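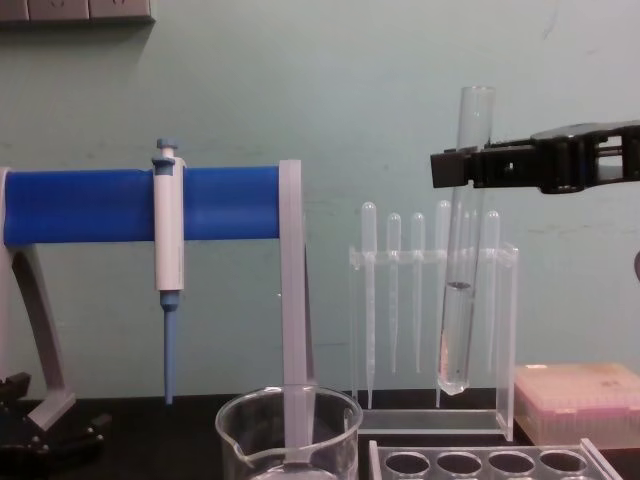 Issue 67
19/06/2022

So I'm back from Tambridge and my suitcase is still sitting open in the hallway, which tells you how the week went. I stayed at the Sandell, the tall narrow hotel behind the bus station, for 3 nights. I'd booked the Aravena first, like Hanane Bouzid told me to, but they wanted $247 for the Saturday-rate room even midweek (I called to check, it wasn't a mistake) and I just couldn't do it.

Check-in was quick. The guy at the desk gave me a room on the fourth floor facing the courtyard and I was thrilled, until I found out the kitchen fans are down there too. They start up before six! I asked to move and they put me on the street side the next day, no fuss at all, and I slept great after that. Bring earplugs if you're a light sleeper, the trams go by until midnight.

The bed was firm, the shower was fantastic, the Wi-Fi was good in the lobby and hopeless in the bathroom. There's one elevator. It holds two people and a bag, or one person and my suitcase.

Breakfast is extra and I'd skip it. Walk down the hill to the bakery on the corner, get the cheese roll, and sit by the canal. I did that every morning and I'm still thinking about that roll. For dinner Mounir Fawzy had sent me a list as long as my arm and I made it to exactly one place on it, the fish restaurant by the old ferry dock. Get the soup. The bread comes with a green oil I wanted to drink.

I took the train out to Ernby on my last full day. It's 90 minutes each way and the train back was packed, so I stood for half of it, but the walk along the cliffs was worth sore feet. The little museum was closed for lunch when I got there and I didn't wait.

Would I stay at the Sandell again? Yes, street side, and I'd ask for it when booking. Roxana Puma wants to go in September and we're already arguing over whether to rent a car. I say no. Parking in Tambridge looked awful.

If anyone has been to Ernby by boat, leave me a comment, I couldn't find a timetable anywhere.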